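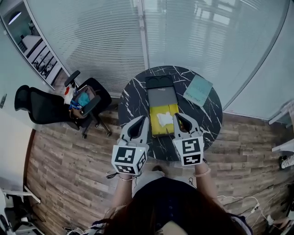
Andar Round Meeting Table, Black Marble

Item no. 2334-R
Made by Orkance, sold by Verbeke Office Furniture

The Andar is a small round table for meeting corners, glass offices and break areas. The top is black marble with white veins. Every slab is cut from natural stone, so the veins on your table will be different from the veins in our photo. Some customers ask us for a top with few veins, and we can look for one, but we cannot promise it.

We show the table on a wood-plank floor in brown and gray tones, with black office chairs standing near it. It goes well with white blinds and glass walls also. A round top has no corners to bump your hip on, and this helps in a room where people come and go with bags and chairs on casters.

What can stay on the top

Trays, boxes, papers and cup holders are no problem for the stone. A bright tray, like the yellow divided one in the photo, looks very good on the black. Please put a felt pad under anything with a rough bottom. Accessories and chairs are not included in the price.

Cleaning

Wipe with a soft cloth and warm water, then dry with a second cloth. Do not use vinegar, lemon or bathroom cleaner — these will make dull spots, and a dull spot must be polished by a stone worker. Coffee should be wiped up within a few minutes. We recommend the Porkus stone sealer once a year. One bottle is enough for 5 treatments.

Price and delivery

Table, complete: $688
Porkus stone sealer, one bottle: not included, please ask
Weight with packing: about 133 pounds

The top and the base arrive in separate boxes. Two adults should lift the top, and it should be carried standing on its edge, never flat. The hex key is in the box with the base. Delivery is to the front door. If you need the table brought upstairs, write it in the order notes before you pay, and we will send you the extra cost.

Returns are accepted for 30 days in the original packing. Scratches must be reported with a photo on the day of delivery.

Questions about this table are answered by Po-yen Yeh, weekdays until 4 p.m.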